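Section 4: Care of the table top

Applies to all Grivix tables with a light wood top. Revised 17/09/2019.
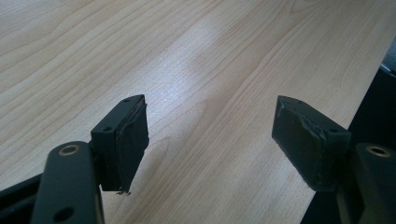 Leave a new top uncovered for the first week so that the colour changes evenly.

1. Clear the table and brush off any crumbs.
2. Wipe along the grain with a soft cloth wrung out in warm water.
3. Dry straight away with a second cloth.
4. For grease, add one drop of washing-up liquid and repeat steps 2 and 3.

Note: streaks and darker bands in the grain are natural and are not covered by the guarantee.

Caution: do not use bleach, scouring pads or spray polish. Use a mat under hot dishes.

To order care oil, quote part 483.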